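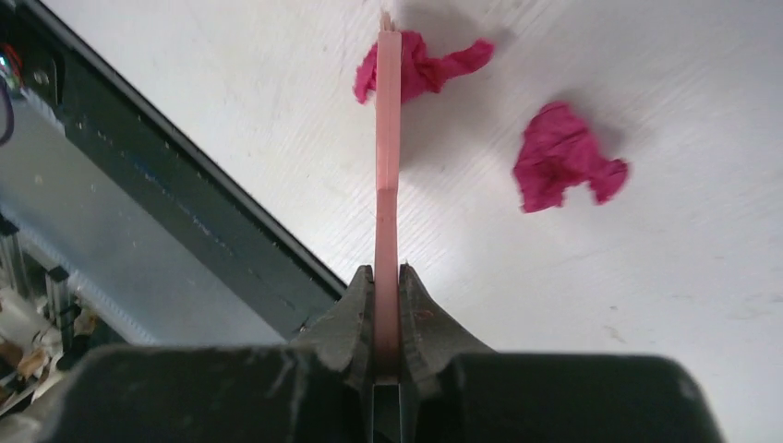
Home Files Versions Discussion

Flodus TFT self-heating measurements: data card

24th September, by Sibel Dursun

Read this before fitting anything. The set holds 1,071 transfer curves from oxide thin-film transistors on glass and on polyimide, swept under increasing drain power. The Tarberg summary calls it a "thermal reliability benchmark." I don't think it is one, and I measured most of it.

**Contents**

- `curves/` one CSV per sweep: gate voltage, drain voltage, drain current, elapsed time
- `devices.csv` channel width and length, substrate, batch
- `stress/` threshold shift after 4,000 seconds at fixed bias
- `excluded.txt` sweeps we dropped, with reasons where anyone wrote them down

**What to doubt**

Channel temperature was never measured. The `t_est` column comes from a one-dimensional heat flow model that Fotis Dimitriou fitted to wide devices only. On narrow channels heat also leaks out sideways, and the model ignores it. Treat `t_est` as a label for drain power until somebody shows otherwise.

Only 567 curves are on polyimide, and those come from three batches. Batch 2 sat in a drawer at Broltley until April with no passivation layer. Its threshold shifts are larger, and I can't tell you how much of that is heating and how much is moisture.

The claim that wide channels degrade faster rests on comparing different batches. It may be right. These files can't settle it.

**Splits**

The Kaplan split is random by sweep, so the same transistor can land in both train and test. Scores on it look great and mean very little. Split by `device_id`, or better, by batch.

**Known problems**

Negative currents below the noise floor are left as recorded. Time stamps in batch 1 restart at zero after each pause.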